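Home | Notebook | Fabrics | Storage | Contact

2019-06-22

Third attempt at the towel folding question. Lucrezia Marras still says the Plamley fold (thirds, then half) saves a whole shelf in the linen closet. I doubt it. Her numbers from December came from new towels, and new towels fold like cardboard.

Used the old Kostalano set this time, 16 pieces, all through the wash more times than anyone wrote down. Stacks leaned by the end of the morning. Two had to be redone. The thirds fold looks tidy from the front and bulges at the back, same as before.

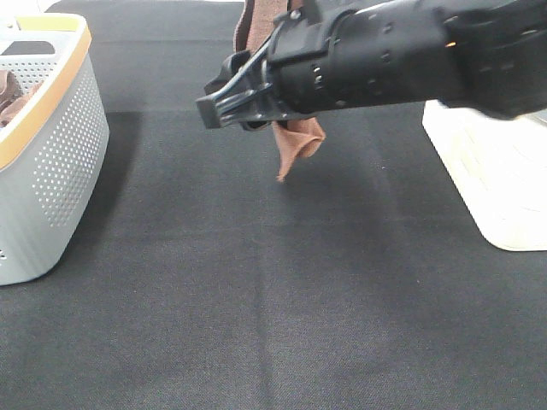
Sorting before folding is where the time goes, I think, and we keep leaving it off the sheet. Thin stuff is the worst of it. The rust-brown cloth hanging over the dark gray mat is a fair sample: soft creases, bottom drooping to a point, no obvious edge to start from. Lucrezia wants thin pieces rolled and stood up in the basket. Maybe — but rolled ones come undone as soon as you pull out a neighbor.

Bukitley liner: claims 1000 washes without pilling. Not going to test that, and not going to repeat it either.

To do: same set, plain half fold, 3 stacks, leave overnight under the shelf board. Ask Mbeki for the narrow board back. If the heights match I'm dropping the thirds fold from the instructions.

Questions: write to the workshop desk | © 2019 Workshop Notebook | Back to top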